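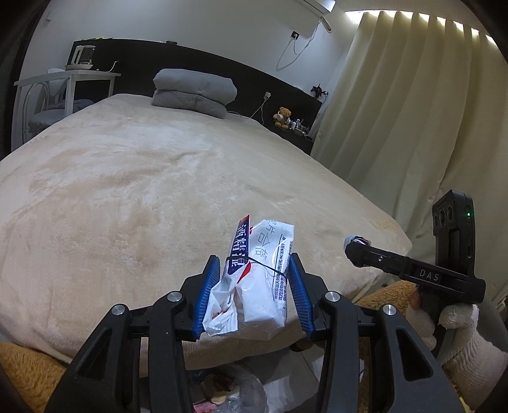

3 min read

I have become suspicious of the shaky leaf, the green tick, the little pulsing dot, or whatever your family tree site uses to tell you it has found somebody. Mine found me 180 new relatives over one weekend in March. I had asked it about one of them.

The one I wanted was a Lacerda, a great-grandmother's brother who left Landale before he married. I typed in his name and a guess at his birth year and went to make supper. When I came back he had a wife, five children, parents, and a line going back to a man born in the 1500s. Every hint was marked as a strong match. I could have clicked yes all evening and gone to bed with a finished tree.

So I opened the sources, or tried to. Most of the hints pointed to other members' trees. Those trees pointed to other trees. I followed one chain through eleven people's work before it came back to a tree I had already looked at. Somewhere in there a Kandel from Demton had been married to my Lacerda, and I never found a record of the wedding, only people who had copied it from each other.

The companies say hints are only suggestions, and the fine print does say so. But look at how the thing is laid out. The yes button is large and colored. The button that lets you see the record is smaller, and the one that says "maybe" drops the hint into a folder I suspect few people ever open again. If I wanted people to check their work I would not build it like that. I'd build it like that if I wanted to announce how many profiles I had.

I've heard the argument that all this copying helps beginners, who would give up if they had to start with microfilm. Maybe. I started with a shoebox and a county clerk who didn't like me, and I nearly gave up too. But a beginner with 2172 names and no documents hasn't been helped very far. She has been handed a lot of strangers, and the day she finds out the third generation is wrong she has to throw away everything behind it. I have watched a cousin do this. She hasn't opened her tree since.

DNA is supposed to fix it. I took the test and got more than 2000 matches, most of them so distant that the shared bit could have come from nearly anyone in the same valley. The ones close enough to matter mostly had no tree attached. Two had trees with the Kandel marriage in them, and the site offered that as support for the Kandel marriage.

What would change my mind? Let me turn off hints that come from other trees, and leave it off. Show me the age of a claim and who made it first. Put a plain count on each person of records attached, and if the count is zero, print the zero where everyone can see it.

Until then I'm writing to the Landale parish office, on paper, with a check for copies. My Lacerda has a name, a guessed year and no wife. I'm leaving him that way.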